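Mesholm Forum > Teaching by Demonstration > Cloth and soft stuff

Thread: Folding shirts with a hand-held gripper – where do you pinch first?

laskowska_bench wrote:
Hi all, first real post after months of reading! I've been recording T-shirt folds with a hand-held two-finger gripper since July and I am completely hooked. I'm up to 258 demos on tees alone and I still look forward to the next one, which probably says something about me.

My question is about the first grab. I've been pinching near the middle of the shirt and gathering a good fistful before I lift. It feels natural in the hand and I almost never drop it. But my replays on the arm come out lumpy, and I'm starting to wonder if the pinch is to blame. 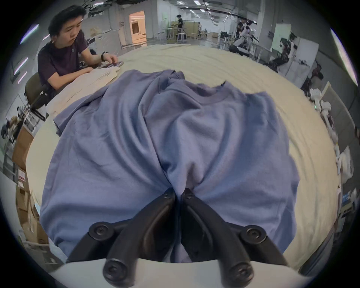 Blue tee on the big table, middle pinch. Look how far the folds run out from the fingertips.

Do you all start at a corner? The shoulders? I'd love to hear what worked, even if it only worked once.
– Aniela Witkowska

grilness wrote:
Welcome Aniela! Great first question. I'm a shoulder person, always have been. Find the neckline, go one hand-width out along the seam, pinch shallow, lift. A middle pinch is fine for picking a shirt out of a pile, but then you've got a bundle hanging there and you have to find an edge all over again.

Also, shallow! You're taking a lot of cloth in that grab. If the fingers close on one or two layers the arm has a much better chance of copying it.

evance_60 wrote:
I'm going to disagree with grilness (again, sorry, friend). Keep the middle pinch, just don't let it be the only one. Real laundry doesn't arrive with the neckline facing you. If every demo starts at the shoulder, the policy learns to look for a shoulder and then sits there frozen when it gets a ball of cloth. I had 2875 clean episodes that taught me this the slow way.

What I do now is split it up. Pick from the middle, put it down flatter, then regrab at an edge. Two short skills recorded as two short skills.

grilness wrote:
Okay, the split I can get behind. My complaint is with doing both in one long take, where the regrab happens wherever your hand ended up.

laskowska_bench wrote:
Oh, mine are all one long take. That might be the whole problem! evance, how long is each piece for you? And do you pause between them?

evance_60 wrote:
I cap a take at 60 seconds and most end well before that. Yes to a pause, with the gripper open and clear of the cloth. It makes cutting the recordings so much easier later.

bsowa wrote:
Bronisława Sowa here, mostly a lurker. Can I put in a word for changing the surface too? A tablecloth slides and wrinkles along with the shirt, and a mattress has give, so the fingers sink in a bit as you reach for a hem. I got better results on both once I stopped recording everything in one spot. Big pieces especially are much more fun on a bed, you've got room to pull!

laskowska_bench wrote:
Love this, and good timing, we have a mattress to work on as well. Dark cloth on a pale bed is so much easier for me to read than the tee on the table.
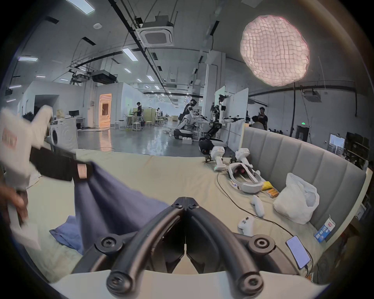
Over on the mattress with the big navy cloth. Spare grippers, headset and controllers parked by the headboard.

bsowa wrote:
Yes, like that! One tiny suggestion, I'd move the headset and that cable farther from the cloth. A big piece sweeps a lot of bed when you pull it, and I once dragged a controller onto the floor with a duvet cover. It survived. My nerves took longer.

grilness wrote:
Seconding the cable. And I see the grippers are standing upright, I like that. Mine live on their sides and I keep bumping the jaws.

evance_60 wrote:
Small counterpoint on clutter: I leave some things lying around on purpose in part of my set. Homes are messy. But not cables, no. Cables near cloth are just trouble.

laskowska_bench wrote:
You people are wonderful. Plan for the next batch:
short takes, open pause in between
half the picks from the middle, half from a shoulder
shallower pinch
table and mattress both
cable moved

I'll record 60 of each and post the replays, lumps and all. Does anyone do sleeves first, or is that a separate thread?

grilness wrote:
Separate thread. Please start it, I have opinions – and evance will have the opposite ones.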